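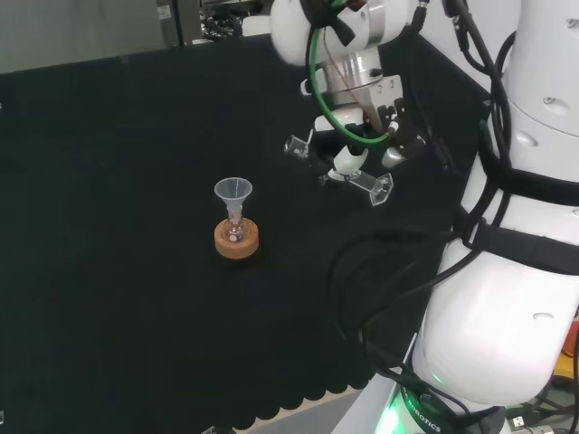
*A round-bottom flask on its cork ring, funnel in the neck.*

I want to make a case for cooking with a notebook open on the counter, and I want to make it loudly, because I have been doing it since October and my food has never been this good!

I don't mean a recipe binder. I have one of those, it's swollen and sticky and I love it. I mean a cheap ruled notebook where you write down what you did tonight: how much salt, which pot, how long the onions took, whether the rice was better with the lid cracked. My neighbor Khadija El Idrissi got me started. She makes a lentil soup I would walk through sleet for, and when I asked for the recipe she handed me pages of dated scribbles, years of them, with arrows and crossings-out and one entry that just read "too much cumin, Driss ate it anyway."

I copied the latest version and made it that night. Then I made it again with 500 grams of lentils for a crowd, and it came out like wet cement. The old me would have shrugged and ordered noodles. The new me wrote down "cement" and underlined it, and the next time I held back some of the lentils and added 200 milliliters more stock, and oh, it was lovely.

Chemistry students learn this habit in their first weeks. You write what you measured, you write it while you're standing there, and you don't tear out the page where it went wrong. I was a terrible chemistry student (ask my lab partner, Reece Whiteley, who still brings up the copper sulfate), but I kept a fondness for that way of working, the plain record of one afternoon and one attempt. 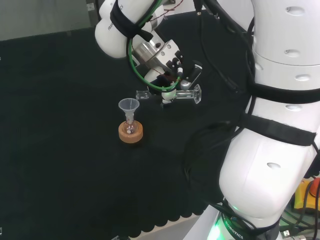

People tell me it would ruin the fun. Ohemaa Nartey, a far more instinctive cook than I'll ever be, says she'd rather taste and adjust, and that her grandmother never wrote down a thing. Fair enough! But her grandmother cooked the same dishes in the same kitchen for most of a lifetime. I make a braise maybe 4 times a winter, on a stove that runs hot at the back left, and by the time I get to the next one I've forgotten everything I learned from the last. I still taste and adjust. I just get to start from where I left off instead of from zero.

And the notebook is wonderful company. Flipping back, I find the flatbread that stuck to the pan, the pickles I was so proud of, a whole page of swearing about caramel. There's a coffee ring over my best tomato sauce, so I'll never be sure if it was one anchovy or seven, and I've been trying it with different numbers ever since. Three is very good. I'm doing five tonight.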